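Handheld gripper demos in real homes - how many do you throw away?

Forum: Learning From Demonstrations > Data Collection

tidybot_sad
11 March 2019

I have been put in charge of bedroom data. I have a degree, and I am in charge of bedroom data.

The plan as handed to me: people take the handheld grippers into actual bedrooms and do ordinary things with cloth, mats and bedding. Target is 1000 episodes. We have 200. I went through every one of them over two evenings and a bag of pretzels, and my honest estimate of how many I'd train on keeps dropping the longer I look.

My boss, Trilok Jaiswal, says keep everything and let the model sort it out. I say the model has never sorted out anything in its life. Before I lose this argument in a meeting I would like to lose it here first.

Questions:
Do you toss episodes where the person hesitates or fumbles a grasp?
Does the clutter help, or am I just teaching a network to memorize somebody's curtains?

farhad_g
Keep the fumbles if they recover. Toss them if they don't. A demo where someone misses a fold of cloth, backs off and gets it on the second try is worth more to me than one perfect grab, and my policy certainly spends more time missing than grabbing.

Clutter helps. We did a whole set in the Uteck demo apartment, with gray couch, gray rug, gray bed, and the policy was a genius in that apartment. Then we took it to a house with a striped bedspread and it stared at the bedspread until we unplugged it.

- Farhad Ghaffari

mopsy_kernel
Disagree with Farhad on the fumbles. "Recovered" is doing a lot of work there. Half of my operators' recoveries are them waving the gripper around while deciding what to do, and a network copies the waving beautifully. I had one that would do a small nervous circle above every towel. It learned that from me.

farhad_g
So trim the waving. Ten minutes with a script.

mopsy_kernel
You have clearly never met my scripts.

plarovden_pete
How are you labeling left and right? We lost most of September at Plarovden to swapped hands. Every file was fine and every file was backwards.

tidybot_sad
Stickers. Each tool gets a number and a side on the front, with a QR code under it. 021左 is one of the lefts. I'd love to say I check them all, but my first week I checked none of them, so some of the early batch is on the honor system.

Since people keep asking what kind of rooms I mean, this kind:

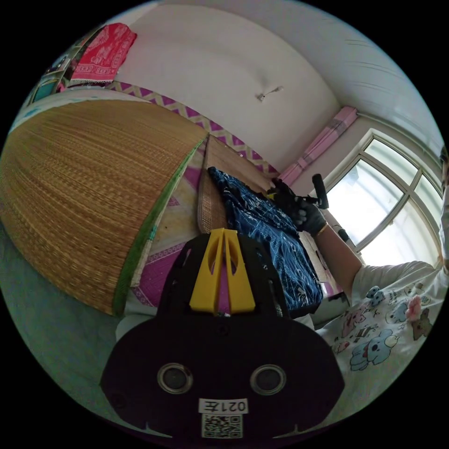
WHAT I KEEP AND WHAT I TOSS (draft, please be mean)

1. Wrong side sticker on the wrong hand: toss, unless the whole session is swapped, in which case swap it back and say nothing.

2. Both tools in view at some point: keep. I used to cut these. Now I think the policy ought to know there is another hand in the world.

3. Straw mats: keep all of them, even the ugly ones. A big mat bends and slides and leans on whatever is next to it. My simulator has opinions about mats and all of them are wrong.

4. Patterned cloth over patterned sheet: keep. Yes, it's hard to tell where one stops. That is the robot's problem too.

5. Window blown out to white: undecided. See below, I assume there will be shouting.

6. Operator stops to answer the phone: toss. Eleven minutes of a gripper resting on a pillow is not a skill.

mopsy_kernel
Shouting about 5. Toss them. If daylight has eaten the window, your tracking is probably living on whatever is left, and a plain white wall is not much of a meal. Draw the curtain and record it again.

farhad_g
Bedrooms have windows. I have checked. If you only record with the curtains closed you will ship a robot that works at night, like a raccoon.

Look at what's in that one anyway. Zigzag border on the bed, diamonds on the sheet, flowers and swirls on the blue cloth, weave on both mats. Any tracker that gets lost in all that deserves to be lost. I'd worry about the plain apartments long before I worried about this.

mopsy_kernel
The cloth moves. The mats move. The sheet moves if you lean on it. You want the tracker hanging on to things that stay put, and the biggest thing staying put there is a blank wall.

farhad_g
Wall has a thing sticking out of it near the middle. There are pictures off to the left, and a red hanging.

mopsy_kernel
Fine, your map is one maybe-hook and a red hanging. Sail safely.

tidybot_sad
For what it's worth I looked at the tracking error on the bright-window episodes and it was worse, but not by enough for either of you to enjoy it.

breria_nights
Long-time lurker, I collect for a small group at Breria. Small thing, but you want to write down what people wear. I'm serious. That T-shirt has a bear and flowers and bits of writing on it and it takes up a good chunk of the view. If the same person does a big share of your set in the same shirt, you will get a policy that does its best work next to that shirt. We had a guy with a plaid one. We ended up having to hang the plaid one on a chair for the demo to investors.

tidybot_sad
Please tell me you're making that up.

breria_nights
He still wants the shirt back.

plarovden_pete
We went the other way and made everybody wear plain black sleeves. It looked like a mime troupe doing laundry. Data was fine, but two operators quit over it, so I can't call it a win.

On gloves though: yes, keep the gloves consistent. We had some bare hands and some gloved, and the model for spotting the other hand only ever found the bare ones.

tidybot_sad
Gloves are black for everyone. Bracelets I have given up on.

dinsa_refugee
I used to do this at Dinsa and I'm going to side with your boss, sorry. We spent so long curating that the hardware changed under us. By the time we had our lovely clean set, the fingers had been redesigned and everything in the set was holding things with fingers that no longer existed. Keep it all, tag it, filter later. Disk is cheap and you are not.

tidybot_sad
You have not seen what they pay me.

Tagging instead of deleting is fair, though. How many tags did you end up with?

dinsa_refugee
We started with 10 and I'd stay there. After that people invent their own. Someone made one called "weird" and it grew to be our largest category.

farhad_g
"Weird" is a perfectly good category. I'd train on it first.

mopsy_kernel
Of course you would.

tidybot_sad
OK. Going with: delete nothing except phone calls, tag side, light, shirt and fumble, and train it twice, once with mopsy's cuts and once without. I'll post both curves when they're done. The cluster is booked until the vision people finish whatever they're doing, so don't wait up.

mopsy_kernel
Put the nervous circles in a tag of their own. I want to know how many of those are mine.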